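Progress report to the Hilora fund, 18 July 2019
Project: mobile breast and bone screening, Prarnville and Jiltatard

Dear colleagues,

With this report we inform you how the first part of the grant was used. In the agreement we promised 1,000 screening appointments by the end of the program. Until now we have completed 805. The remaining appointments are booked, except for 20 which we keep open for women who are referred late by their doctor.

## Prarnville

The clinic in Prarnville is running since February. Attendance is good in the mornings and weaker after lunch, when the bus from Tangen does not come. We have asked the bus company for one more stop at the health centre and we are waiting for the answer. 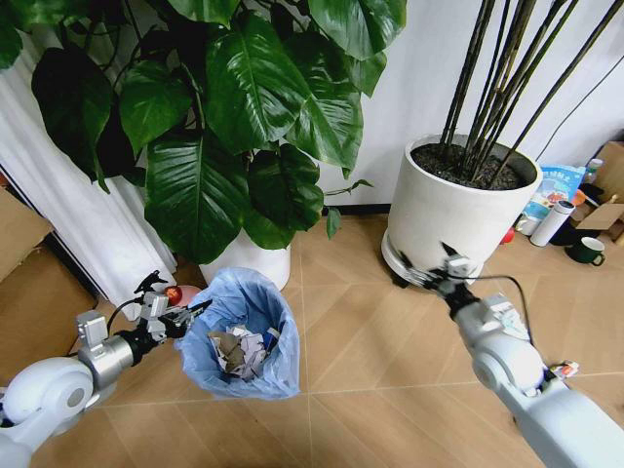

*Lined waste bin with paper inside, on the wood-look floor.*

The reminder letters were rewritten in plain language. The old letter had two pages and many people telephoned us to ask what it meant. The new one has half a page, with the date and the address in large print.

## Jiltatard

In Jiltatard we started five weeks later than planned. The bone density scanner was delivered with a wrong cable and the supplier needed a long time to send the correct one.

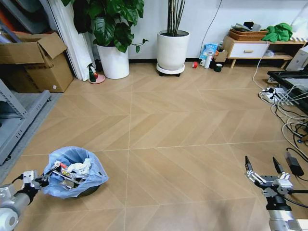 During this delay we moved the first patients to Prarnville and paid their travel from the budget line "Other". The amount is shown in the attached table. We would like your approval to keep this line open until the end of the program, as some older patients still prefer to travel there.

Results are now mailed within 5 working days. Before, it was sometimes double. The improvement comes from sending the scans to the reading centre every evening and not once a week.

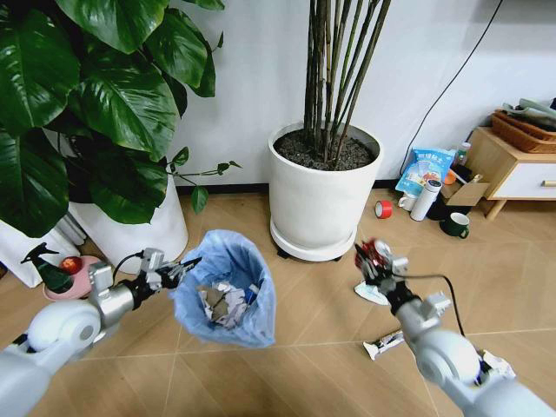 **Program Coordinator, Tangen Health Centre**

Two matters are still open. The interpreter service is booked only for Prarnville, and we need it in Jiltatard also. The second matter is the recall list, which is kept in two different programs and must be compared by hand. We have a quote for joining them and will send it to you with the next financial statement.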